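**Progress note to Vidmar, simulated data collection for Pronda**
Apr 2, 2019. Prepared by Haris Stan

We now have 1169 recorded episodes in the simulated cell. I would ask you to read that number with some caution. It counts everything the logger saved, including runs that stalled halfway and were never labeled, and I don't yet know how many will survive review.

The layout hasn't changed from the plan: one arm, the perforated board, the well plate in its holder, and three colored bins for sorting.

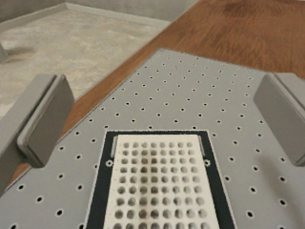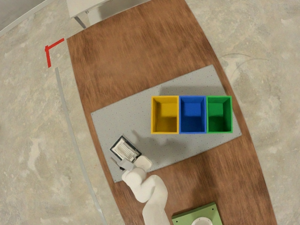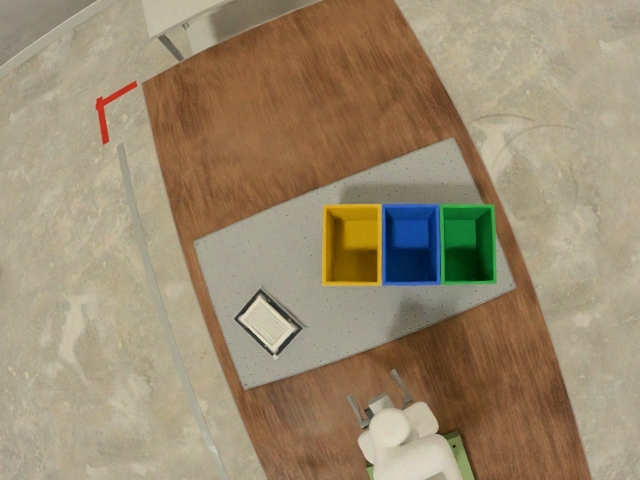

Each batch is 60 episodes. I went through one batch by hand and compared my labels with the automatic ones, and the two disagreed more often than I'd like, mostly over when a grasp begins. Zondon says their newer labeling script fixes this. I have seen one demo of it, on data they picked themselves, so for now I would not plan around it.

My larger doubt is variety. The start positions are drawn at random but from a narrow range, and a model could do well here by learning the room. Adding another thousand episodes of the same kind would make the total look better and tell us very little. I'd prefer to spend the next 30 hours of compute on wider start positions and changed lighting.

The Pramance test bench is still promised for May. Until we have results from real hardware, please don't quote any success rate from this work outside the project.

Still open:

- label review, two batches done
- written definition of a failed episode
- storage quote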